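Space Money Should Also Pay for Sleep

Opinion
5 comments | Share

Every time a government announces more money for space, the discussion goes the same way. One side says we should fix the roads first. The other side says that space gave us many useful inventions. I have heard this argument in two languages, and it is equally boring in both. I would like to ask a smaller question. When the money comes, who decides which part of the work gets it?

I live in Mukia, a town where many families depend on one employer, the Gosling test center. My first job after I moved to this country was there, in the office that prepared documents for suppliers. I was never an engineer. I only read what the engineers wrote, and corrected it, and sent it back. But when you read such papers for years, you learn what an organization cares about. Ours cared about the vehicle. The page count for the engine was always enormous. The section about the people who would ride on top of it was thin, and it was usually the last to arrive.

The Murkelero mission is the newest case. The plan is to keep a crew away from Earth for 1096 days. I read the public summary in October, all 347 pages of it, and I admire a large part of the work. The landing plan is careful. The chapter on fuel is clear enough that even I could follow it. Then I looked for what the plan says about sleep, and I found it on page 343, in one paragraph, between the storage of spare filters and a table of abbreviations. The paragraph says that sleep "will be managed according to existing practice."

I think this is a mistake, and an old one. Existing practice was made for short trips and for stations where a tired person can be replaced in some months. On a mission of this length there is no replacement. A crew member who sleeps badly in the first year will still be there in the third year, and she will be asked to repair a pump at three in the morning, or at the hour which the schedule calls three in the morning.

The defenders of the plan say that astronauts are selected because they tolerate discomfort. I agree that they are strong people. My father worked night shifts for most of his life and he also was a strong man. He could tolerate it very well, and he still put the car into the garden wall two times. Being able to bear a thing does not mean it has no cost.

They also say that there is no room. Every kilogram is counted, and a proper sleeping cabin with its own door and its own air weighs more than a bag fixed to the wall. This is a serious objection and I do not want to make it small. But the Skurero lander, which belongs to the same program, received a second set of viewing windows after the first design was finished. Windows are heavy too. Somebody wanted them, and the weight was found.

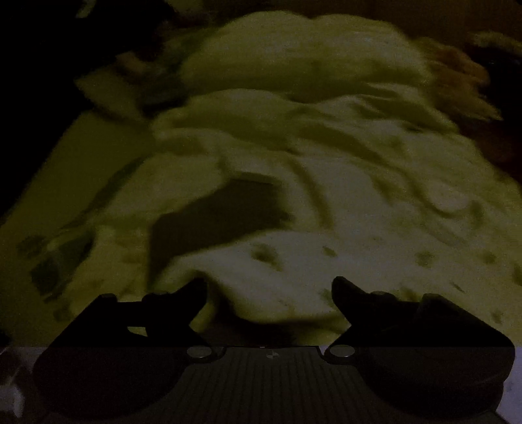 An unmade bed in low light.

At home we forget how much we do in order to sleep. We pull the duvet one way and then the other. We turn the pillow, we open a window, we go to the kitchen and return. In orbit most of these small freedoms are gone. There is no weight of a blanket, and no cool side of anything. What remains is darkness, quiet and some privacy, and these can be designed if a person with authority asks for them early.

So my proposal is modest. Before the next payment for Murkelero is approved, the plan should have a full chapter on rest, written by people who study it, with its own budget line that cannot be moved to hardware when the hardware is late - and the hardware is always late. The public should be able to read this chapter, as we can read the one on fuel.

I still go out to the parking lot when Gosling runs an engine in the evening. The ground shakes a little and the children cover their ears. I want this program to succeed, and I pay my part of it without complaint. I would only like to see page 343 written again.

5 comments

Related
Gosling asks for longer evening test hours
What the Skurero windows will cost
Letters: Mukia needs a bus to the test center
Murkelero fuel plan passes first review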